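Subject: Re: Domestic worker visas: employer change notice and the stay period
Date: 06/08/2022
List: household-labor-policy

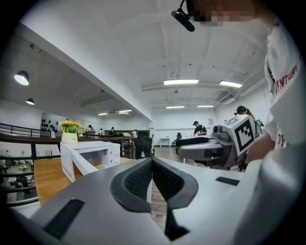
I read the draft guidance again last night, and I think the summary posted to the list merges two rules that should be kept apart. One covers the worker's permission to stay in the country. The other covers the worker's permission to take paid work with a new household. They start on different dates and they end for different reasons.

The earlier message said:

> As I read section 4, a worker who leaves a sponsoring household has 6 months to find a new one. During that time she may work for anyone who files the change notice. If the old employer reports her absent, the clock stops until the report is reviewed. Agencies such as Brurier and Tedia are already telling clients this. Can someone confirm before we put it in the Hornamport leaflet?

Please hold the leaflet. Taking the points in order:

**1. The six months.** The period in section 4 is a period of stay. It runs from the date the worker gives written notice or from the date the employer's report is logged, whichever comes first. It does not run from the day she leaves the house. In a case where she leaves at night with no notice given, and the employer waits three weeks to report, those three weeks are not counted against her. The draft is silent on what happens if neither side files anything. I would not fill that gap in a leaflet.

**2. Work during the period.** Filing the change notice does not by itself permit work. The new household files, the office issues a receipt, and work may begin on the date printed on the receipt. A worker who begins earlier is in breach even if the notice is later accepted. Two of the case files we hold turned on this point, and both workers had been told by an agency that filing was enough.

**3. The absence report.** I can't find any text that stops the clock. Section 7 says that a disputed report "shall not be relied on" until it has been reviewed. That protects the worker from removal on the basis of the report alone. It leaves the period of stay running. If the review takes four months, she has two left when it ends. This is a weak point in the draft and we should say so in our comments, but the leaflet has to describe the rule as written.

**4. Diplomatic households.** These are outside section 4 entirely. The worker's status is tied to the mission and not to the family, and a change of employer needs the mission's written release. The Rivadeneira clinic has seen missions refuse to answer the request at all. The draft gives no time limit for an answer. I suggest a separate half page for this group, with a clear line at the top telling the reader to get advice before leaving if it is safe to wait, and to leave first if it is not.

**5. Fees.** The filing fee for the change notice is 651, payable by the new employer. Passing it on to the worker through wage deductions is barred under section 11. The old leaflet said the fee "may be shared." That wording dates from before January and should come out.

On printing: the last run was 1,000 copies and most of the corrections we had to make by hand were on the fee line. I would rather send the Hornamport text late than repeat that.

Proposed wording for the main paragraph:

> If you leave your employer, you may be allowed to stay for up to six months. The time is counted from your written notice or your employer's report. You may not start a new job until your new employer has a receipt with a start date on it. Keep a copy of the receipt. If your employer has reported you absent and you disagree, ask for a review at once. The six months keep running during the review.

I have left out the word "sponsor" because the draft uses it in one sense in section 2 and in another in section 9. "Employer" is used the same way throughout.

Open items for anyone with time to check:

- whether a notice sent by email counts as written notice (the definitions say "in writing" and refer to a schedule I don't have)
- whether a live-out worker with more than one household needs a release from each
- whether the Tedia standard contract still contains the clause on holding passports, which section 12 would make void

Please reply on the list and not to me directly, so that the answers end up in the archive.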